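October, workshop notebook, Sasville house, upstairs bedroom

Continuing with the folding of knitwear. The cotton shirts are finished and I do not want to return to them. This entry is for the green knit, which behaves differently from everything we folded before, so I write down what I can while I remember it well.

We work on the bed. I know that in the old entries I recommended a table, and for shirts I still prefer the table. With a thick knit the bed has one advantage: the cloth under it holds it a little, so a sleeve stays where you put it. The disadvantage is that a bed is not flat. It gives way when you lean on it, and then the bundle turns towards your hand. I ask everybody to stand, please, and not to put a knee on the mattress.

The wanted result is the same as in the Wimell folding card, page with the rectangle: both sides to the middle, then the bottom up, then once more if the garment is long.

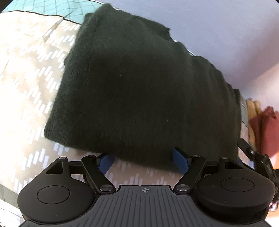
The card says to press the bundle with the open hand after each fold. With cotton this is good advice. With wool or a wool mixture I find that it comes up again after a short time, and if you press harder you only move the layers against each other. I now press once, at the end, and I have not seen a difference in the height of the stack.

Some notes about the edges. The rolled edge of a knit always wants to roll further. If it lies on the outside of the bundle, the whole side looks round and the next piece on the stack will slide. So the rolled edge should go inside, or at least to the wall side. I did this wrong many times before I noticed it.

The upper fold is the difficult one. The layers do not end at the same place, so you get a step, and the step becomes bigger with every fold. I tried to correct it by pulling the top layer. Don't pull. It makes the knit longer in one direction and it does not go back for the rest of the day. It is better to open the last fold and make it again.
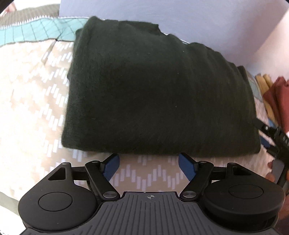 Lint: I had planned to brush before folding, and I still think this is the correct order. Brushing a folded piece cleans only the top and then the rest appears when somebody unfolds it. The Ollex brush is too hard for this surface, it lifts the fibres and makes more pills. The soft one is in the drawer under the scales. Please put it back there and not on the window shelf.

Time. I allow 15 minutes for one session of knitwear, then a pause. After this my folds become careless, and I can see it in my own notes also.

Next: the unfolding. To practise again, the garment must be opened and made untidy, and here we were not doing the same thing. One person shakes it, another only lifts it from the middle and lets it fall. I propose that we lift it from the middle. Shaking leaves it almost flat, and this makes the start too easy.
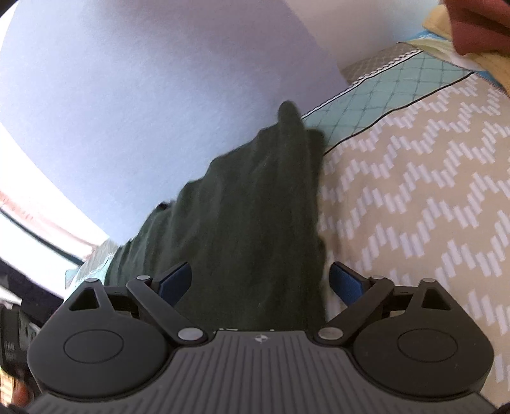
*Photo: Sasville workshop, notebook pictures*

When the garment is in a heap, do not search for the sleeves at first. Search for the hem. The hem is usually the thickest line that you can follow with the fingers, and when you have found it you can lay it along the near edge of the bed and the rest comes after. With the sleeves first I lost much time, because inside a heap a sleeve and a fold of the body feel the same.

I also tried to begin from the neck. It works, but the neck stretches, so I would keep this for old pieces.
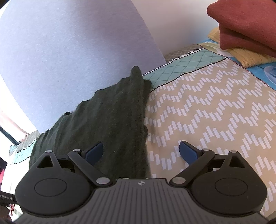
The place on the bed needs a rule too. I would like every start to be in the middle of the mattress, with free cloth on all sides. When the knit lies as it does here, with its left side hanging down towards the edge of the bed, the weight of this part works against you and the first fold is already crooked. Bring the hanging part up before anything else. The dashes on the sheet are useful for this, you can set a straight side along one row of them and see at once if it turns.

To do:

- order a second soft brush, Naseri has them
- copy the hem method on the card in pencil
- try the same folds with a thinner knit
- decide if we store knitwear folded or rolled. I am for folded — rolled takes less room but the creases go round the chest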